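Bivano cell

The Bivano cell is an enclosed two-arm workstation used for handling and folding small textile items. It was laid out by Nisreen Farah at the Griltthorpe workshop and is maintained to a written procedure known as the Prandier schedule, after the workshop's earlier single-arm bench. The cell is of interest mainly for its cable routing and upkeep, which have been copied in several later benches at the same site.

Contents
1 Layout
2 Arms and grippers
3 Cabling
4 Setup
5 Routine care
6 Faults and repair
7 See also

Layout

The work surface is a gray marble-patterned tabletop, closed at the back and on both sides by plain pale walls. The front is open below a black beam that carries both arm bases. Silver metal rails flank the beam, and a smooth gray-green panel covers the area in front of it.

Garments to be worked on are supplied in a teal basket at the right front of the table. Finished pieces are stacked flat in the far right corner, which leaves the middle and left of the surface free for folding. The right arm does all picking from the basket in the standard program. The left arm waits over the table until the garment has been lifted clear of the rim.

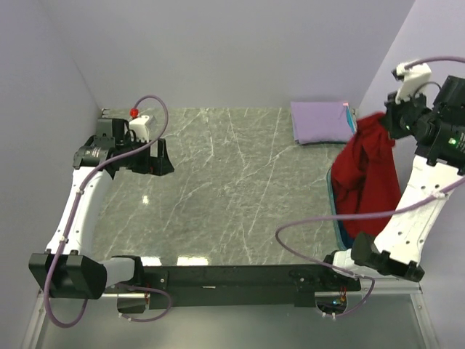
Arms and grippers

The two arms are of the same general pattern, with black joint housings and white links, and are mounted as a mirrored pair. Each ends in a black gripper with a white module mounted above it. The original finger pads were a soft type that picked up lint and began to slip on thin cotton. They were replaced by harder pads of Tkachenko pattern, which need cleaning more often but hold their shape.

Finger alignment is checked with the gripper closed on a strip of thin card. If the card pulls out more easily on one side, the finger on that side is loosened, squared against a flat block, and tightened again. Pads are always changed in pairs. A new pad set against a worn one tends to twist the cloth as the gripper closes.

Cabling

Each arm carries a purple cable that runs outside the links. The cables are held with small white ties and are given a generous free loop near the elbow or over the table, so that the wrist can turn through its full working range without pulling on a connector. On the left arm the connector at the wrist end is red.

Loop size is the most common source of trouble. A short loop puts strain on the wrist connector when the arm is stretched toward the back wall. A long one sags onto the table and can drag across a garment that has already been smoothed. The setting rule written by Tolera Moges is to move the arm by hand to its farthest reach with power off, tie the cable with slight slack at that point, and then return the arm to rest and look at where the loop falls. Ties are closed until they stop the cable from sliding and no further - a crushed jacket is treated as a fault even if the cable still works.

Setup

Setting up begins with the arms unpowered. The beam is leveled first, and the mounting screws of both bases are tightened in a cross pattern. The tabletop is then wiped and checked for grit.

Each arm is brought to its zero position and the joint readings are stored. The two arms share one table origin, taken from a mark on the surface near the beam. The right arm touches the mark first, followed by the left. If the two readings disagree by more than the allowed error, the left arm is set again from the start. Correcting the difference in software is not permitted under the schedule, as it was found to hide a loose base.

The last step is the flat test. A short garment is spread near the back of the table with its neckline toward the rear wall, and the grippers are brought down at its left and right edges.

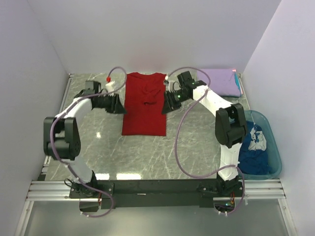
Both fingertips should reach the cloth without pressing into the table. A gripper set too low will mark the surface and wear the pads at the tip, while one set too high will close on air. Height is adjusted in small steps, with the arm raised between each step. The test is repeated with the garment turned end for end, as a slight tilt in either base shows up more clearly that way.

Glare from the polished surface can upset the cell's edge finding. Lamps are moved until the bright spots fall near the beam, outside the area used for folding.

Routine care

Pads are wiped at the start of each shift. The schedule calls for a check of cable ties and base screws every 54 hours of running, and for the wrist motors to be inspected every 2000 folds. Lint is removed from the elbow housings with a soft brush. Compressed air is avoided, as it drives fibers farther in.

The electronics below the beam are inspected with the power off. Loose wires are tied back before the cell is restarted.

Faults and repair

The longest recorded run without a stop was 1042 folds. It ended when the right wrist lost position under load. The motor was sound, and the cause was traced to a worn connector that opened when the cable swung wide. The connector was replaced and the loop reset, a job that took 38 minutes including the flat test. The entry, dated 05/01/2019, is the first in the log to list cable loop size as a cause.

Other faults noted in the log include slipping pads, a loose left base, and missed picks when the last garment lies flat in the basket. The last of these has no mechanical cure. Operators lift the garment by hand and drop it back in a heap.

See also

Prandier schedule
Tkachenko pad
Cable management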